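Rehearsing the Pick

At Trurnance's parts depot in Pemel, the robot cell on the packing floor is the last place a new handling routine arrives. Before that it runs in simulation, in a room that exists only on the workstations upstairs. The people doing this work were, until recently, packers.

The company retrained 4 of them in February. Their job is to set up a virtual room, place objects in it, run the gripper through its approach, and record where the motion planner chose badly. A session produces 189 trials. Most need no attention. The remainder are opened one at a time and reviewed from the gripper's own viewpoint, which takes most of a shift.

The simulator, Hodora, supplies rooms with little resemblance to a depot. Surfaces, lighting and object shapes are varied on purpose, so that the vision model does not learn one wall or one kind of carton by heart.
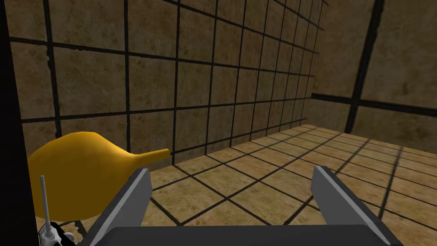
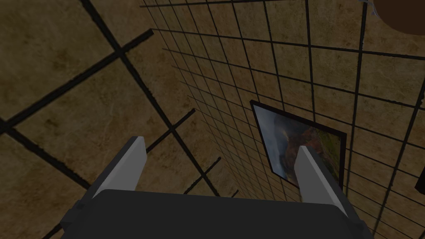 Views over the open gripper in a simulated tiled room. The yellow object is in the first, the framed picture on the wall in the second.

Reviewers log each failed trial under one of 14 fault codes. The codes were written by engineers at Cherkaoui, the integrator, and the former packers have already had three of them rewritten. One treated every slow approach as a fault. On the packing floor a slow approach to an awkward item is normal practice, and the code now applies only when the arm stops and restarts.

The change in the working day is considerable. Packing was paid by the hour with a volume bonus. Review work has a flat rate, slightly higher than the old base but lower than a good month with the bonus included. Lifting has gone, and so has most of the walking. Complaints have moved from backs and knees to eyes and necks, and the company has shortened the review blocks in response.

Staffing on the floor itself is less settled. The cell handles regular cartons on the night shift - irregular goods still go to people. Management says no jobs have been cut, though 3 positions that fell vacant in the spring were not filled. Workers on the remaining benches report a harder mix of items, now that the easy cartons go elsewhere. The volume bonus has not yet been adjusted to reflect this, and talks on a new formula are due to resume in September.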